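May 25, 2021

Workshop notes, noise of the small desktop computer (the Sedolon job)

The customer complains that the computer is loud in the evening, when the office is quiet. I measured the sound before changing anything, so we have something to compare later. The meter stood on the bench in front of the case, at the same place for all readings.

Idle, side cover on: a low hum, not disturbing. Under full load the fan goes to 100 percent after five minutes and stays there. The temperature in the monitor program stops at 73 degrees. For this processor it is not dangerous, so I think the fan curve is too nervous and the cooling itself is sufficient.

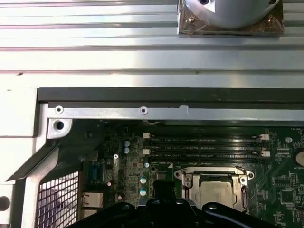

I made three runs with the same load program. In the first run I left the factory curve. In the second I moved the last step of the curve higher, so the fan waits longer before it speeds up. In the third I also added a delay, because the short jumps up and down are more annoying than a constant noise. My ear prefers the third one clearly. The meter shows only a small difference between second and third, but the meter does not get annoyed.

Question for colleagues: does the Arketti tool keep the curve after a restart? With the older version, in January, it was lost each time and I had to set it again in the BIOS. If it is still so, I will write the values directly there and forget the tool.

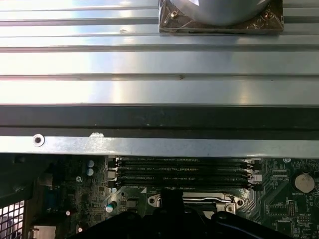
*Photo: Loureiro workshop*

Other sources of noise that I checked:

- Side cover: it vibrates when I press on the middle and release. A strip of felt on the inside helps.
- Feet: one is harder than the others. I ordered a set from Enent, not arrived yet.
- Hard disk: audible only at start. I leave it.

The desk of the customer is hollow, and this can make a low hum stronger. I did not see the desk, I know it only from the telephone. Ask him to try the computer on the floor for one evening before we spend more hours.

To do: repeat run three with the cover closed and the felt glued. Write the fan values on the job card.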